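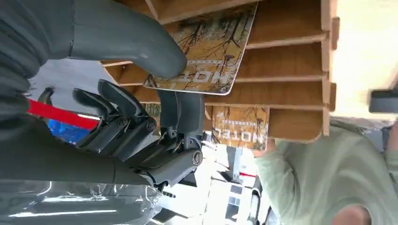
# Chapter 9: Gripping Thin Stock from a Slotted Rack

The arm built in Part Two can reach any point on the bench and hold a block, a tube, or a ball without further tuning. Thin, flat parts are a harder case. A card standing in a slot offers the hand one exposed edge and two faces, and most of both faces is covered by the dividers. The fingers have to close on the small area that remains, and the arm then has to move along the line of the slot until the card is clear.

This chapter covers the mechanical setup, the grip, and the extraction path for that task. The test article is a wooden slotted organizer holding picture cards. In the chapter photograph, a card with white lettering that reads HOTEL is held under the thumb of the hand and lifted from its slot, while a second card with the same artwork remains in the rack.

**Before you begin**

You should have finished the following work from earlier chapters:

- The wrist camera is mounted and its offset from the palm has been measured (Chapter 7).
- The thumb and fingers close to a commanded position without hunting (Chapter 8).
- The emergency stop is wired in series with the motor supply and has been tested under load.

A shared workshop adds one requirement. Anyone seated within reach of the arm must be able to press the stop without standing up. If the bench layout does not allow this, add a second stop button before running any exercise in this chapter.

## 9.1 The Contact Problem

When a hand closes on a thick object, small errors in finger position are absorbed by the shape of the object. A card absorbs very little. If the thumb arrives before the fingers, the card bends away from it and the far edge binds against the divider. If the fingers arrive first, the card bends the other way with the same result. In both cases the controller reports a normal closing motion, and the fault appears only when the arm begins to pull.

Three quantities describe the contact:

1. **Normal force**, the force of the thumb pressing the card against the fingers.
2. **Friction**, which depends on the thumb surface and the finish of the card.
3. **Slot drag**, the resistance of the dividers as the card slides out.

The grip holds as long as the available friction exceeds the slot drag. Raising the normal force increases the available friction, but it also raises the bending load on the card when the thumb is off center. Builders new to the task tend to fix every slip by squeezing harder. Correct the thumb position first and leave the force setting alone until the position is known to be good.

## 9.2 Thumb and Finger Roles

In this chapter the thumb applies the load and the fingers act as a backstop. Drive the fingers to a fixed position, hold them there, and then close the thumb. The Plultadex controller used in this book runs the two groups as separate channels, so the sequence takes two commands. Readers using the Cernitz board must insert a delay of 20 milliseconds between the commands, because the board merges requests that arrive closer together.

Aim the thumb at a lower corner of the card when the upper corners are inside the slot. A corner grip leaves the card free to rotate, and some tilt during removal is normal. Limit the tilt by keeping the pull direction parallel to the dividers.

## 9.3 Rack Requirements

The rack may be bought or cut in the shop. Kunelwood supplies a flat kit that suits the exercises. Whatever the source, check these points:

- The dividers are parallel along their full depth.
- Each slot is at least 2 mm wider than the thickness of the card.
- The inner faces are sanded and free of glue.
- The rack is clamped. A rack held down by its own weight will walk toward the arm during a pull.

Record the position of the first divider in the base coordinates of the arm. The remaining slots are found by adding the slot spacing, so an error in the first measurement is carried to every slot in the rack.

## 9.4 The Extraction Path

The path has four segments: approach, close, pull, and clear. Approach and clear may run at the normal bench speed. Close and pull run at the reduced speed set in Chapter 8. The complete listing, with the Riis motion library calls, begins on page 173.

Run the path once with the rack removed and once with the rack in place but no card loaded. Load a card only after both runs finish without a position fault.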